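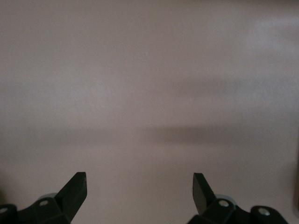 Soft mauve, matte. Color shifts a bit with the light.

Skorura Matte Surface Paint - Daseven range

Water-based paint for tabletops, shelves, cabinet doors and desks. One can, no separate primer on most bare wood. Dries flat, no shine to speak of.

Sizes: small can 176 ml, large can 163 oz (trade only, ask first)
Colors: Mosquera (mauve), Esden (warm gray), plus off-white. Off-white back in stock April.
Finish: dead matte
Recoat: 8 hours. Longer if the room is damp.

How to use
Sand with 200 grit. Wipe down, let it dry. Stir the can - don't shake, you get bubbles. Foam roller for the flat parts, small brush for edges. Two thin coats. Do not go back over it once it starts to grab, it will drag and you'll see it forever.

Old varnish or laminate: scuff it up first and test a corner. Oily woods need a sealer, we dont sell one at the moment.

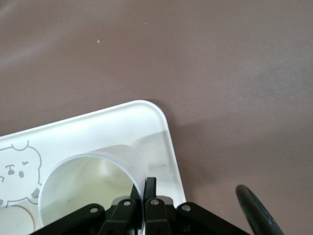

Leave a freshly painted top alone for a full week before anything heavy goes on it. Light use after two days is fine. Mild soap and a soft cloth for cleaning, no scrub pads, they polish the matte and leave shiny spots.

Not for floors. Not for outdoors. Not for cutting boards or anything food sits on directly.

Shipping
Orders in by noon Thursday go out same week. Cans can't go by air so no express, sorry. Dented lid on arrival - email us before you open it and we'll send anohter.

Color cards are free, one per order. Put it in the notes box at checkout.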